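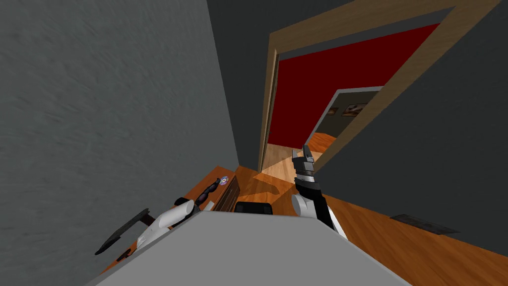
A simulated two-armed robot at a desk, one gripper open, with a doorway beyond.

Coltix tells buyers to hold off on two-armed robots until the sums add up

20th January – Coltix, which advises small firms on equipment spending, today published a short planning guide for companies thinking about a robot with two arms. Its main advice is to spend less, later, and only after asking some dull questions.

The guide follows a review of purchase plans at two clients, Vosemik and Birkard. Both had set money aside on the strength of simulated demos. Neither plan had a line for floor space, spare grippers or the hours staff would spend on setup.

"A simulation is a fine place to try out a layout," said Seija Kemppainen, who wrote the guide. "It's a poor place to get a price. I have yet to see one send anybody a repair bill."
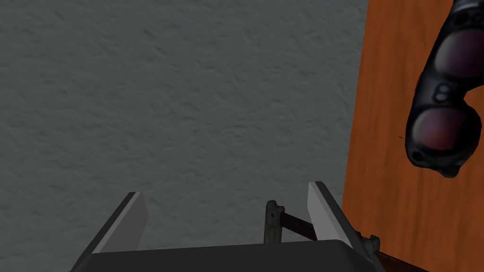

A simulated gripper, open, near a small brown fixture

Coltix suggests a trial budget of $2000 for simulation work before any hardware is ordered, with another $1000 held back for changes to the room itself. Doors, rails and narrow gaps beside walls should be measured on site and put into the model as they are. Buyers should then ask the vendor to run the same task in that model, and to hand over the failed runs along with the good ones.

The guide also takes issue with payback claims. One quote sent to Birkard assumed over 2000 working hours a year with no downtime. Coltix ran the numbers again with ordinary stoppages and could not make the case for buying before September.

Vosemik has gone ahead with the simulation stage only. Birkard has put its order on hold.

The guide runs to 8 pages and is free on request from the Coltix office in Eskola. Coltix sells no robots and takes no fees from firms that do.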